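Gostorora Household Tasks Project
Progress report to Karura
June 18, 2024
Prepared by Melquiades Xolalpa

Short version first, as I know the review packet closes tonight. Towels and dishes are on track. Bags are behind. Money is fine. I need a decision from you on the second gripper set before August, see the end.

Where we are

Logged attempts since the last report: 3,356, across all chores on the list. That covers both arms and both sites, the Bilell kitchen and the packing bench at Brandão. Two weeks lost at Brandão when they moved the bench, made up most of it since. Bilell had no real downtime apart from one bad cable.

Of the 19 chores in the original plan, the easy ones are about as easy as we told you. Putting cups on a shelf, wiping a counter, folding a hand towel once it's already flat. I would let the arm do those with me in the next room. Would not let it do the glasses.

The thing I keep getting asked by visitors is when it can do laundry or pack an order start to finish. Not this year. It can do pieces of both. The pieces in between - turning a shirt right side out, getting a bag open, noticing that two sheets are stuck together - still need a person standing there, and a person standing there could of just packed the order.

Bags

Most of this period went into bags, so most of this report does too. Brandão packs a lot of flat goods in clear zip-top bags and it's the chore they care about. We split it into four: locate the bag, hold it down, slide or pinch the zipper, put the item in or take it out. Scored each separately so a fail at step three doesn't hide a good step one. 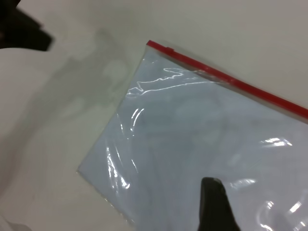

Zip-top bag with a flat sheet inside, gripper finger over the lower part of the pouch. Wrist camera view.

Locate is ok now. The trouble was always clear film on a pale table: glare moves when the wrist moves, and the old model would chase a wrinkle thinking it was the bag edge. Colored zipper strips help a lot. With a red strip the arm gets the angle of the bag from the strip and works back from there. With an all-clear bag it's much worse and I don't want to oversell this. Brandão uses both kinds.

Hold-down is decent. One finger flat on the pouch, light force, the other arm comes in for the zipper. Too light and the bag slides, too hard and the film bunches up under the tip and the zipper bows. We hand tuned the force for each bag thickness, which is not a long term answer.

Zipper is the weak spot. We ran a block of 256 attempts on zippers only, same operator resetting the table each time. Closing is better than opening. Opening needs the two lips separated first and the fingertips are too round and too thick to get between them. People use a fingernail. We don't have a fingernail. Tried a thin printed edge glued to one tip, it worked til it snapped off, and the glue left a mess on the rubber.

Taking a flat item out: only tried by hand-guiding the arm so far. Nothing to report.

Speed

Still slow. A packer at Brandão does a bag without looking at it. The arm stops, looks, moves, stops, looks again. I've quit quoting a ratio since it changes every time we change the camera settings and then somebody puts it on a slide. Will give you a proper timed comparison next report, same bags, same packer, same bench.

Problems

- Wrist camera loses focus at close range. The finger itself goes soft and so does whatever is right under it. Looking at a different lens.
- Shadows on the table at Bilell in the afternoon. Blinds ordered.
- Operator fatigue. Resetting soft stuff all day is dull work and the resets get sloppy after lunch. Rotating people now, shorter blocks.
- Bag supply. Brandão switched vendors mid-block and the new film is stiffer. Had to throw out a morning of data.

Next period

Finish zipper closing on both bag types. Start opening again with the new fingertips if they get approved. Move towels from single fold to full stack. Leave shirts alone until bags are done, I know thats a change from the plan but I'd rather finish one.

Decision needed

Second gripper set, narrow tips, 2 pairs. Fits inside the current equipment line, no new money, but your rules say anything that changes the hardware needs a written ok. The lead time is long, so an ok after August means no opening results in the final report. A one-line email is enough for me.

Spending table and the full attempt log are in the shared folder, same place as last time.

M.X.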